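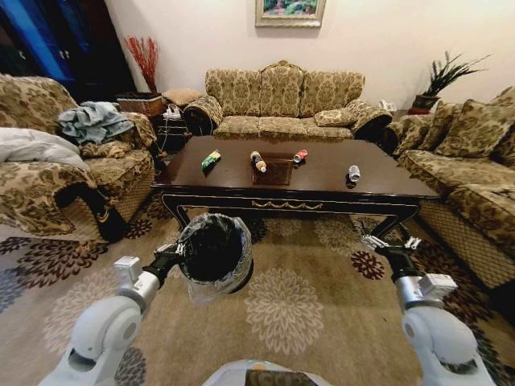 Silent retreats should stop selling silence

I have been on four silent retreats, two of them at the same house outside Berkport, and I plan to go again in October. I say this first so that what follows isn't read as a complaint from someone who tried it once and hated it. I think silence is useful. I also think it has become the thing retreat centers charge for, and that this has made many of them worse at teaching meditation.

Look at how the programs are described. Hevorport, where I went two years ago, gave its silence a full page on the website and its instruction one paragraph. The ten-day course cost 1,600 dollars. For that we got a room, three plain meals, a schedule taped inside the door, and one 15-minute interview with a teacher. The rest was up to us. There were people in that hall who had never sat for longer than it takes to drink a cup of coffee. The woman next to me spent the first five days counting her breaths in a way that made her dizzy. She told me this in the parking lot on the last day. A teacher could have fixed it on the first morning by asking her one question.

The usual answer is that struggle is part of the practice. I accept that up to a point. Sore knees are part of it, and so is boredom. Doing the exercise wrong for half a retreat is a different matter, and a piano teacher who let it happen would lose students.

Roya Kiani, who led sittings in my town for years before she moved away, used to talk to beginners for most of the first hour. She asked what they felt in their hands, whether they were holding their stomachs in, and what they thought was supposed to happen. Some of the regulars found it tiresome. I did too, at the time. But her beginners came back, and most of them could explain what they were doing and why. She charged nothing and took donations in a bowl.

I am told the older traditions were strict about quiet, and many of them were. From what I have read, though, a student in those places usually lived near the teacher for years. The quiet sat on top of a great deal of talking, correcting and shared work in the kitchen. We have kept the quiet and shortened everything else to fit a vacation.

There is a practical fix, and the Ayaaba center already uses it. Mornings are silent until lunch. After lunch, there is an hour in small groups with a teacher, and anyone can ask anything. Then the silence starts again and holds until the next day. Yuzuki Ichikawa, who teaches there, told me she lost a few longtime guests when the schedule changed, people who felt the talking broke their concentration. I understand them. For someone with 20 years of practice, an unbroken week may be exactly right, and such weeks should exist. They should be listed as advanced courses and sold that way.

A weekend at Ayaaba costs 149 dollars. I learned more about my own posture there than in my ten days at Hevorport.

If you are choosing a first retreat, write and ask how many minutes you will spend with a teacher each day. A good center will answer with a number.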